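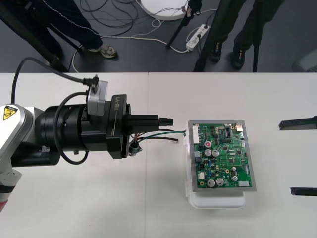

Poste 2 de l'atelier : un bras équipé de sa pince, face à une carte électronique montée dans son cadre gris.

À propos de l'atelier Châu

L'atelier Châu est un centre de formation et d'essais en robotique installé à Plellthorpe, dans l'ancien dépôt de la société Kolley. Nous formons des techniciens de maintenance, des opérateurs de ligne et des enseignants, et nous réalisons des essais de manipulation pour des entreprises qui envisagent d'automatiser une partie de leur production. L'équipe compte sept personnes, dont deux formateurs à temps plein.

Le centre a été fondé par Khoa Lại, ancien responsable de ligne chez un sous-traitant en électronique. Il dirige toujours l'établissement et assure les cours de câblage. Đạt Tăng l'a rejoint ensuite pour monter la partie essais. C'est lui qui prépare les postes, écrit les séquences et anime les démonstrations publiques.

Ce que nous faisons

Notre activité principale est la formation courte. Les groupes sont petits et l'essentiel du temps se passe devant les machines. Les stagiaires apprennent à mettre un bras en position, à régler une vitesse d'approche, à vérifier un câble et à reprendre une séquence interrompue. La théorie tient dans un classeur remis le premier matin.

Les essais occupent l'autre moitié de la salle. Une entreprise nous confie une pièce et une opération à étudier - prise, pose, insertion, présentation devant un outil - et nous lui rendons un compte rendu écrit. Nous travaillons beaucoup sur les cartes électroniques. Ce sont des pièces difficiles à saisir : les composants ont des hauteurs différentes, les connecteurs dépassent, et il reste peu de place sur les bords pour poser un doigt de pince. Un condensateur un peu haut suffit à modifier toute la trajectoire d'approche.

Nous ne vendons pas de robots et nous ne touchons pas de commission sur le matériel. Quand un essai montre que l'opération est mieux faite à la main, le compte rendu le dit.

Les journées portes ouvertes

L'atelier ouvre ses portes au public une fois par an, en principe en juin. L'édition 2020 a été reportée et s'est tenue le 4 septembre 2020, avec des groupes réduits et une inscription préalable. Nous avons reçu 284 visiteurs sur la journée, dont 70 élèves du lycée technique de Zundbridge venus avec leurs professeurs.

La visite dure presque 70 minutes. Elle commence par le magasin de pièces, passe par la salle de cours et se termine à l'atelier, où les démonstrations ont lieu sur des tables blanches, à hauteur de travail. Le public se tient de l'autre côté de la table. Đạt Tăng présente d'abord la carte et son support, puis explique l'approche du bras, d'abord à vitesse très réduite. Les questions se posent pendant la démonstration, il s'arrête pour y répondre.

Celles qui reviennent le plus souvent portent sur le temps de réglage, sur ce que fait la machine quand la pièce est mal placée et sur les métiers. Pour ces dernières, Khoa Lại reste disponible en salle de cours toute la journée, avec les fiches de formation. Plusieurs stagiaires de la session suivante étaient d'abord venus comme visiteurs.

Quelques règles s'appliquent à l'atelier pendant les visites :

Chaussures fermées obligatoires.
Sacs et manteaux laissés au vestiaire.
Ne rien poser sur les tables de démonstration.
Attention aux câbles au sol et aux pieds des trépieds.
Les enfants de moins de douze ans restent avec un adulte.

Visites de groupe

En dehors des portes ouvertes, nous accueillons des classes et des entreprises sur rendez-vous, le matin uniquement. La démonstration peut être adaptée au programme de la classe ou au métier des visiteurs. Il faut compter deux semaines pour préparer une séquence sur une pièce apportée par le groupe - un exemplaire de rechange est demandé.

Les demandes se font par le formulaire de contact, en indiquant le nombre de participants, leur niveau et la période souhaitée. Le parking se trouve derrière le bâtiment, entrée par la cour. L'atelier est de plain-pied.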